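Week 2 – Tannins, oxidation and why tea turns brown
Food Chemistry for Non-Majors, 16/01/2024
Instructor: Ivana Palma

Read the Weidemann chapter before lab. Problem set 1 goes in the box outside my office, and late sets lose two points a day.

## Where the color comes from

A fresh tea leaf is green. It holds a group of compounds called catechins, kept apart from an enzyme (polyphenol oxidase) by the walls inside the cell. Rolling the leaf breaks those walls. The enzyme, the catechins and oxygen from the air then meet, and two families of colored products form:

- **Theaflavins** – orange to yellow, bright, a little sharp in taste
- **Thearubigins** – red-brown, larger molecules, the bulk of the color in black tea

Heating the leaf stops the enzyme. Green tea is heated early, black tea late, oolong in between.

## Effect of acid

Lemon juice makes black tea paler. Thearubigins are weak acids, and they are darker when they have lost a hydrogen ion. Added acid gives the hydrogen back. Baking soda does the reverse, and the cup goes nearly black.

## Cloudiness

Strong tea often clouds in the refrigerator. Caffeine and polyphenols stick together as the liquid cools and form small particles, known as "cream." Warming the tea usually clears it. Makers of bottled tea filter the cream out or treat the tea with an enzyme called tannase.

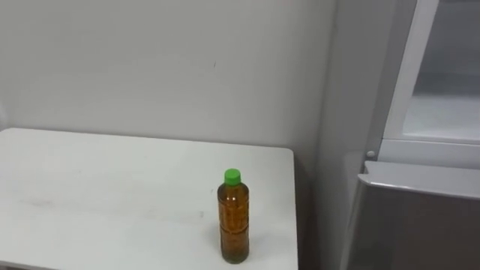 *Fig. 1. Amber-brown liquid in a plastic bottle.*

## Lab prep

Bring the handout and a pen that writes on glass. Each pair will brew black tea in 560 mL of water, split it into beakers of 165 mL, and keep the remainder as a spare. One beaker gets lemon juice, one gets baking soda, one stays plain. Malte Ehlers runs the Thursday section and has the goggles.

Question to think about for next time: would you expect hard water to give a darker cup or a lighter one?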